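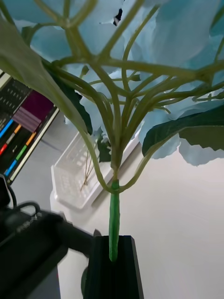

The underside of a hydrangea, an angle most arrangers prefer you not to study.

The Flowers That Will Not Die

By Lleucu Morgan

My aunt kept a bowl of silk peonies on top of her television for 18 years. They began life pink. By the end they were the color of a manila envelope, and when the set was finally carried out to the curb, the peonies rode along on top of it like a widow in a parade. I mention this because I came to artificial flowers with a grudge, and a person ought to declare these things before taking a class.

The class was Sosina Nigatu's. She makes faux arrangements for dentists, hotel lobbies and the kind of restaurant that has a host stand but no host, and she teaches the rest of us on the side. Her studio is called Walczak, after the hardware store that used to be there, whose sign was bolted on too well to remove. People still come in and ask for hinges. She sells them hinges, if she has them.

The assignment for beginners is pale blue hydrangea and red rose. I had hoped for something a little less like a sympathy card, and said so. Sosina said the combination was forgiving. I have since learned that she says this about everything, including hot glue.

"Start with the hydrangea," she told us. "It's a big head with a lot of opinions. The rose only has one."

There were four of us. Shakuntala Garg had come to make something for her daughter's hallway, which she described at length and with real anger. Wulan Manurung already knew what she was doing and had the tact to do it slowly. Syafiqah Raju had brought her own wire cutters, in a holster.

Before anybody is allowed near a vase, everything gets laid down flat. You put the blooms on a white table, push the stems about, and look at the whole business from above until it stops resembling an accident. A rose wants to sit between two hydrangeas, or a bit below them, or anywhere but dead center, where it turns into a bull's-eye. Leaves go out to the sides. Stems point wherever they please for now, since the vase will hide their sins later. 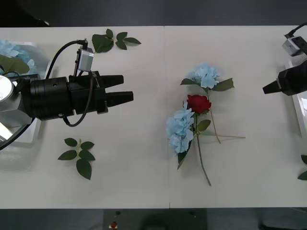

I moved my rose for most of an hour. Left, it looked shy. Right, it looked as though it was leaving. Shakuntala reached across me and turned it a quarter of the way around, without a word, and it was better, and I have been thinking about that ever since with some bitterness.

The trouble with a fake flower is almost never the flower. Petals have come a long way since my aunt's peonies. The trouble is the stem, and specifically that everyone leaves it exactly as it came out of the box, straight as a curtain rod. Nothing that has ever grown in dirt stands like that. Sosina's rule is that you bend every stem before you use it, a little near the top and a little more lower down, then bend it back halfway, so it seems to have changed its mind.

She is also firm on the matter of length. Beginners won't cut. We paid for the whole stem and we intend to display the whole stem, and so our hydrangeas loom over the dinner table like streetlights. Syafiqah, who had no such hang-ups, cut hers down to almost nothing in the first ten minutes and then had to prop the head up on a wad of tissue paper. There is a middle way. I didn't find it that day.

Then there is color. A good many hydrangea stems go from green to tan partway down, and you can either sink the tan part in the vase or call it woody and leave it showing. Wulan leaves it showing. She says the change makes the eye believe the rest. I tried this at home and my husband asked if it needed water, which I am counting as a win.
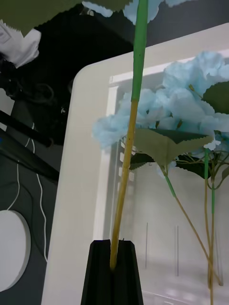
Leaves were the afternoon's real argument. Shakuntala wanted them gone, every one, because dust collects there and she is the person who'll be sent to her daughter's hallway to deal with it. Sosina wouldn't hear of it. A hydrangea with no leaves, she said, is a bath sponge. They settled on two per stem, and Shakuntala took off a third when she thought we were all looking at the glue gun.

On dust, by the way, the experts are divided. Sosina uses a soft paintbrush. Wulan uses a hair dryer on the cool setting, outdoors. Syafiqah told us that she puts hers in a pillowcase with salt and shakes it, and the room went quiet for a while.

Cost came up too, as it does. You can spend 30 dollars on one very good rose, and Sosina thinks you should, once. Put it at the front with the cheaper stems behind it and they'll all be promoted by association. I bought one from her on the way out, along with a hinge.

The rose is the part I've come around on. Turn a decent one upside down and you see where the work went: the sepals, the join, the bit of fuzz at the edges. My aunt's peonies had a green plastic cup under them with a seam you could strike a match on. 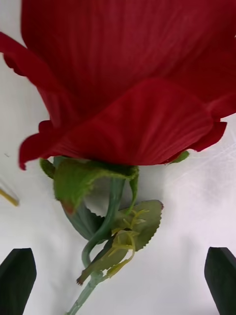
Red rose from below, with its sepals doing most of the persuading.

My arrangement now lives on the bookshelf, turned so the bad side faces the wall. It has been there since July. The leaves need brushing. Shakuntala's made it to the hallway, I hear, and her daughter has moved it to the bathroom, and the two of them are discussing it.

Sosina Nigatu's beginner class at Walczak meets on Saturdays. Bring an apron and low expectations. Wire cutters are provided, though you're welcome to wear your own.

Last updated: Friday, February 19, 2021

We use cookies to remember your preferences and see which stories get read. By continuing to browse you accept our cookie policy. OK

Contact us | Subscriptions | © 2021 Hiltholm Magazine. All rights reserved. | Back to top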